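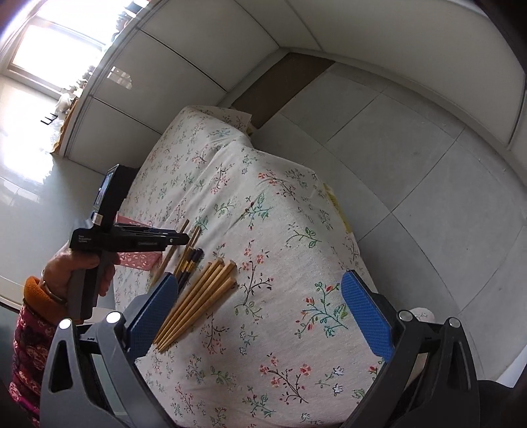 Masaru Sugawara says a wedding with 200 guests is a trade show with cake, and I have been thinking about this since he posted it.

I am in charge of the seating chart for my cousin's wedding in March. I volunteered. There was wine, and I thought it would be like Tetris.

First discovery: a family is a list of people who can't sit near each other, plus Aunt Delphine, who will sit wherever she likes.

The couple paid for a seating app called Plundo. You type in who gets along and it makes the tables for you. It put both of the groom's ex-roommates at the head table and my grandmother by the fire exit.

I wrote to Plundo support. They wrote back that the algorithm "optimizes for joy." My grandmother has not been told.

Back to index cards. One card per guest, laid out on whatever flat surface I can find. I lost the whole of table nine to the dryer.

The RSVP cards had a line for "dietary needs." Answers so far include "no," "yes," "medium rare," and a full paragraph on cilantro from a man I have never met.

Kiri Ruddock (maid of honor, owns a label maker) wants the tables named after places the couple has traveled. They have been to Ohio and to one airport.

So the tables are named after cheeses now. I have already had a complaint from someone seated at American.

The favors budget is its own saga. 1000 dollars, and the bride's mother wants something "useful but not sad." I have been to three stores and everything useful is at least a little sad.

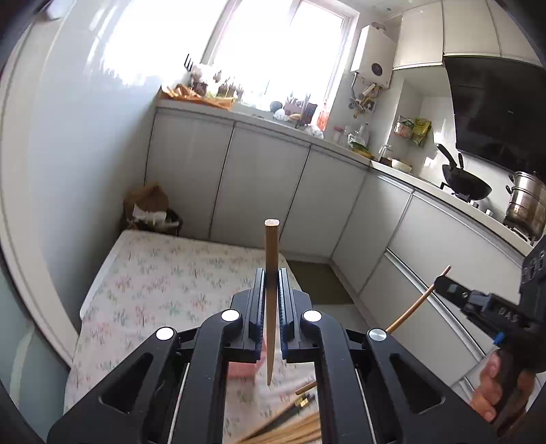 Chopstick, bed, quilt.

Ansel Delacroix replied to ask whether kids get their own table. Yes. It's Gouda. It is also the only table where every single person is happy with who they're next to.

The venue called. The "round tables for ten" are round tables for eight if anyone plans to use their elbows. I would like to speak to the person who measured.

Moved eleven cards tonight. Moved nine of them back. The other two are cousins who may or may not be speaking – I've asked three relatives and gotten four answers.

Anyway, if anyone wants to sit at American, there's an opening.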